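4.2 Station reset and its effect on counter staff

The third task in the study was the return of writing materials to their holder at a customer counter. At Marinho, the smallest of the participating workplaces, this work had been done by whichever clerk was closing the counter. It was not listed in any job description. Clerks treated it as part of handing the station over, and the time it took was recorded under general duties. The Fluso controller was set up to take over the reset between shifts, with a clerk remaining responsible for signing off the station.

Figure 3 shows a marker on the counter, viewed between the open fingers of the gripper.
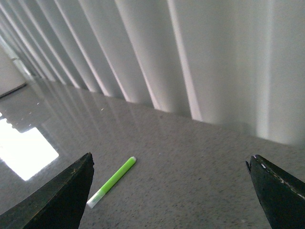 Work and Automation Group, Department of Industrial Engineering, Comunell

The introduction period lasted 14 weeks. During the first part of it, clerks were asked to stay within reach of the station while the controller ran. Most of them used this time for filing, but several reported that they could not concentrate on a second task while the arm was moving. We therefore moved the reset to the quiet period after 3 p.m. and allowed the clerks to work at the back desk. Interruptions were logged on paper at first and later in the Gukar shift record.

Over the whole period 73 interruptions were logged. An interruption was defined as any event in which a clerk left other work to attend to the station, whether or not the controller had requested help. Requests made up the smaller share. The larger share consisted of checks that clerks made on their own initiative, usually before signing off. This pattern weakened over time but did not disappear, and it was stronger among clerks who had worked at the counter longest.

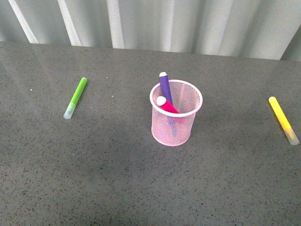

The sign-off itself also changed. Before the introduction, a clerk who found an item out of its holder put it back and did not record it. Under the new procedure the same clerk was expected to leave the item, mark the station as incomplete and let the controller repeat the task. Compliance with this rule was low. In interviews, clerks described the rule as slower than doing the work by hand, and two of them said it made them feel like inspectors of a job they used to do. The site manager estimated that the reset had taken a clerk about 30 minutes per week across all stations, so the time released was small compared with the change in how responsibility was divided.

A draft of this section was circulated at the site for comment, and the responses were used to revise the interview coding.

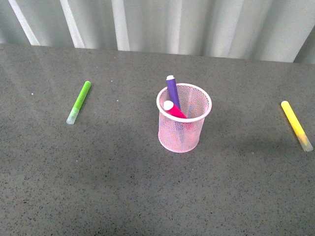
One clerk wrote back that the draft gave too much weight to time. In her view the reset had been the point in the shift when she noticed what was running low and what the previous clerk had left undone, and the sign-off screen asked about neither. She had no objection to the arm doing the work, but wanted a free text field and the right to correct a station by hand without marking it as incomplete.

The free text field was added to the Gukar record before the end of the period. The hand correction rule was left in place, as changing it would have made the interruption counts before and after the change impossible to compare. Its effect on compliance is discussed together with the results from the other sites in Section 5.

Contact: Work and Automation Group, Comunell | Copyright Comunell, all rights reserved | Back to top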